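Search this site
Enter keywords
Go

How to Print a Small Edition of Woodcuts by Hand

These notes cover the printing of a single-block woodcut in an edition of up to 50, without a press. They assume the block is already cut and proofed at least once. The method is the one used in the Otura print room, with changes suggested by Deepak Pal after the March session. It works for blocks up to the size of a sheet of letter paper. Larger blocks need a second person at the paper.

Materials

– The cut block, clean and free of loose chips
– Oil-based relief ink, black
– A rubber brayer at least as wide as the shorter side of the block
– A glass slab for rolling out
– A palette knife
– Thin Japanese paper, torn to size, with one spare sheet for every five in the edition
– A baren, or a flat wooden spoon
– Thin card and tape for the registration frame
– Blotters and a drying line with clips
– Vegetable oil and rags

Step 1. Prepare the paper

Tear all the sheets before opening the ink. Leave a margin of 2 inches on each side, and a little more at the bottom if the print will be signed and titled there. Find the smooth side by running a clean fingertip across a corner. Stack the sheets smooth side down, so each one can be lifted and laid on the block without turning.

Most thin papers can be used dry. Heavier papers should be dampened the evening before: sponge every third sheet, interleave, wrap the stack in plastic, and put a flat board on top. Paper that shines when you lift it is too wet. Leave it between blotters for 15 minutes and check again.

Step 2. Build the registration frame

Tape a sheet of thin card to the work surface. Set the block on it and trace the outline in pencil. Glue strips of card of the same thickness as the block along two adjoining sides of the outline, forming an L. The block is pushed into this corner before each print.

Mark the position of the paper on the strips with two stops, one at the corner and one along the long side. Fold the stops from card and tape them down. Lay a dry sheet against the stops and check that the margins are even. Correct them now. Moving the stops halfway through an edition gives two sets of prints that will not match in a portfolio.

Step 3. Roll out the ink

Put a strip of ink along the top of the slab, slightly shorter than the brayer. Work it with the knife until it moves easily. Pull the brayer down through the ink, lift it at the end of each stroke, and let it spin so a new part of the roller meets the slab. Roll in both directions until the layer is even.

A good layer has a fine, velvety surface and makes a soft hiss. A loud, sticky sound with visible peaks means too much ink. Scrape part of it off. Do not thin it with oil, which leaves a yellow halo around the lines after several months.

Step 4. Ink the block

Ink in several thin passes, changing direction each time. Three to five passes are usual for the first print and two or three after that. Keep the pressure light. A heavy hand pushes ink down the sides of the lines, and fine hatching fills in quickly.

Look across the block at a low angle toward a window or lamp. Dry areas show as dull patches. Wipe stray ink from the cleared areas with a rag over one finger. Small ridges left by the gouge may be kept or cut away, but decide at the proofing stage and stay with the decision for the whole edition.

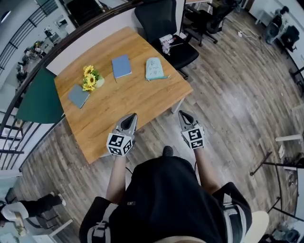
Step 5. Print

Push the block into the corner of the L. Hold the sheet by opposite corners, set one edge against the stops, and lower it in a single motion. Do not shift it once it has touched the ink.

Rub lightly from the center outward to fix the sheet in place. Then work over the whole area in small circles with firm pressure. Solid blacks need the most rubbing. Around isolated lines, lay a slip of baking parchment under the baren so the paper is not pressed into the hollows.

Hold down one half of the sheet and lift the other to check the result. If an area is pale, lower the paper and rub again. Roos Verbeke re-inks weak areas at this point with a small brayer, keeping half the sheet weighted. This takes practice and is best tried on spare sheets first.

Step 6. Dry, number, and record

Hang the prints by the margin with clips, without contact between sheets. Oil-based ink on thin paper is usually dry to the touch in three days. Heavy blacks can take a week or more. Once dry, flatten the prints between blotters under a board.

Set aside any print with a shifted image, a crease, or a visible fingerprint. Number the rest in pencil below the image: print number and edition size at the left, title in the middle, signature at the right. Enter the paper, the ink, and the edition size in the record book. Artist's proofs are listed separately and should not exceed a tenth of the edition.

Cleaning the block

Roll the block over newsprint until little ink comes off. Put a few drops of vegetable oil on a rag, wipe along the grain, and finish with a dry rag. Never use water on the block. Store it flat, wrapped in paper, away from radiators.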